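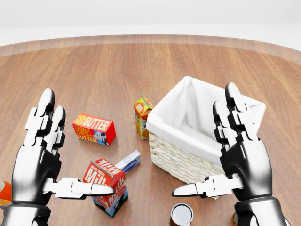 Simulated view of the order-packing task, with groceries set out beside a lined wicker basket. Picture: Liter

Grocery packers at Barkcombe help shape a new pair of hands

BARKCOMBE, July – Home delivery grocer Nikell and automation company Liter are pleased to share news of their work together at the Barkcombe packing hall, where two-handed robots are to join the packing benches later this year, and where the people who already work at those benches have had a good deal to say about how it should be done.

Barkcombe sends out 3,000 basket orders in a normal week, everything from a pint of milk and a box of butter to the full family shop, and 109 people work there across the early, late and weekend shifts. Packing is friendly, busy work, but it is also hard on the wrists and shoulders, and the small items are often the worst of it. Reaching for a can, turning it, lowering it into a basket and reaching for the next one is easy enough at six in the morning and a good deal less pleasant by the end of a long shift!

Under the plan, the robots will take on the repeated lifting of everyday packaged goods such as cans, cartons and boxed butter. Nikell's packers will look after the things that need a careful eye and a bit of judgement (soft fruit, eggs, bread, flowers, and the many little notes that customers leave with their orders), and they will check every basket before it goes out to the vans.

All of the early practice is being done in simulation, on a computer model of a table, a basket and a small mixed shop, so that the awkward moments can be worked through many times over without a single dented tin. Liter's team has sat down with packers from each shift to talk through how they go about the job: which hand they use, what they pick up first, how they deal with a carton that has toppled over, and where they like the basket to stand.

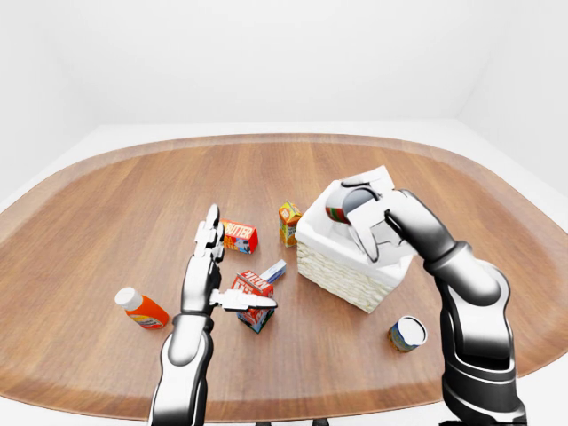 A simulated robot hand holds a can over the basket during the packing task. Picture: Liter

Those talks have already changed the plans. The first layout put the basket straight in front of the robot, and packers were quick to say that they would always have it off to one side, leaving the middle of the table clear for sorting. They also asked for a mixture of items lying every which way, the way a shop really does arrive on the bench on a busy Tuesday, and the practice tasks were redrawn to suit.

Nikell would like to be clear with its staff and neighbours about what this means for jobs. No one at Barkcombe will lose their post as a result of the project, and hourly rates will stay as they are or go up. So far 57 members of the packing team have put their names down for paid training, which will be given during working hours and will cover setting up a robot bench, stopping and restarting it safely, and helping the system along when it meets something it hasn't come across before. Those who finish the course will move to a higher pay grade, and anybody who would sooner carry on packing by hand is very welcome to do so.

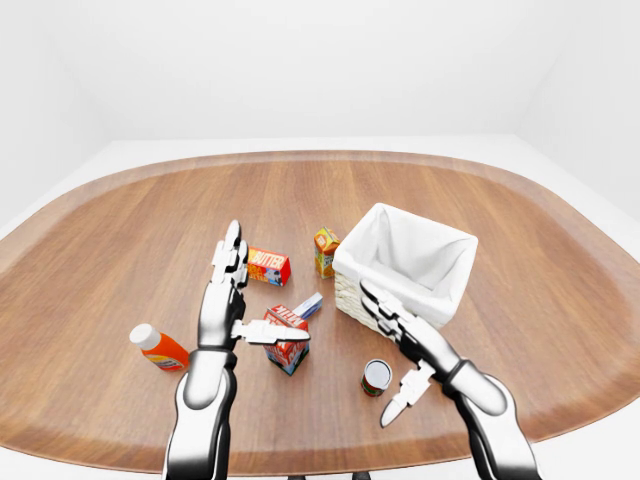

The training itself begins with the same simulated table, shown on a large screen in the Aquino Room upstairs from the canteen, and new starters are encouraged to ask for any arrangement of goods they would like to see tried. Several of the requests from the first sessions have been about slim boxes and bottles lying on their sides, and Liter is adding more of both.

The first robot benches are due to be fitted at the quieter end of the hall, and will run for 26 weeks alongside the existing ones before any decision is made about adding more. Packers will fill in a short comfort and workload survey each month during that time, and the findings will be shared with everyone on site, night cleaners and drivers included.

Families of staff and people living nearby are warmly invited to an open afternoon at the packing hall, with tea and cake from the canteen and a chance to meet both teams. Details will be posted at the front gate and on the Nikell website.

About Nikell
Nikell is a home delivery grocer with its packing hall at Barkcombe.

About Liter
Liter develops two-handed robots for packing and sorting work, and the simulations used to prepare them.

Press enquiries
Please contact the Nikell press desk at the Barkcombe site, weekdays from 9am to 5pm.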